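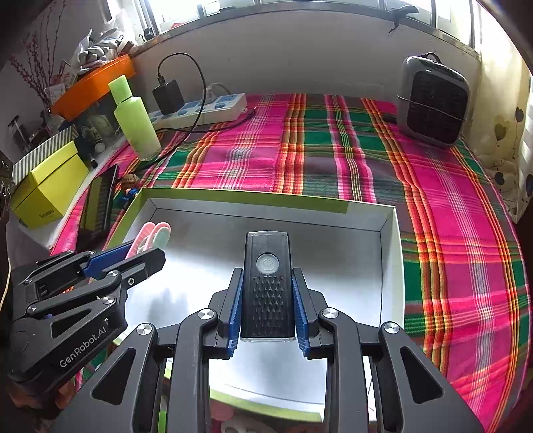
Restum night ride program, progress report for December

What a month! We had 211 riders out on the Vidholm loop, up from about 30 when your grant came through, and the new Jistholm group already has 20 regulars. Route signs are up as far as the bridge — the last stretch waits on the county permit. We have spent $800 of the sign money so far. Next month we start the beginner rides, and I can't wait!

Liesl Zwahlen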